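Household Storage and Waste, Unit 4
Handout 2: Does open shelving keep a room tidy?

Read before the February tutorial. Bring the Ralten leaflet if you still have yours.

1. The claim

Most storage advice starts from the idea that if you can see your things, you will put them back. The Ralten leaflet says so on its first page and gives no source. Namutholm, our second reading, surveyed 193 households and found that people with open shelves described themselves as tidier. Be careful with that. People were asked how tidy they felt. The survey didn't send anyone round to look, and it didn't ask what the shelves were holding.

Wire shelving is the usual test case. It's cheap, it goes together without much skill, and air gets through it. It also has no sides, so soft things slump and creep over the edge. A yellow and green plush toy with its lower parts hanging forward over the wire has technically been put away. Whether a four-year-old could put it back in the same spot is a separate matter, and the leaflet skips it.

Look too at where the container goes. A basket with handles would do a fair job of holding stuffed animals, yet baskets often end up on the top level while the animals are heaped underneath.

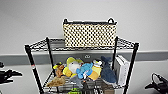 2. Mixed shelves

Bălan's chapter argues for sorting by use: things used together should live together. Fine in a kitchen. It gets shaky once a shelf takes whatever the rest of the house has no room for, such as small closed cartons beside a tub with a lime-green lid, or plastic bags and cables in one bundle on a lower level. I can't find a use that joins bags to cables, and Bălan doesn't offer one. My own guess is that they share a shelf for no better reason than that both are awkward to fold.

Cardboard boxes are the other weak point. Stacked three high they make good use of the height, but a plain box hides its contents as well as any cupboard door. At that stage the "you can see everything" argument has gone, and we're left with labels. Pilleo recommends labelling the short end only, which assumes the short end faces out.

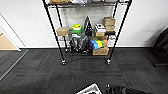
Labels never lasted in our house, one student wrote on last year's discussion page. We had 17 boxes, all marked in the first weekend, and by winter the writing was right on maybe half of them. Open shelves were still better than the closet because at least we noticed the mess.

That last sentence deserves a fair hearing. Noticing may be worth something. I'd want to see evidence that it leads to any sorting, and neither reading supplies it.

3. For the tutorial

Write up to 50 words on one shelf you use yourself. Say what is on it, then say what rule, if any, put it there.

Find one sentence in Namutholm that treats feeling tidy as being tidy.

The longer assignment (2,000 words) builds on this. Please don't use the leaflet as your main source.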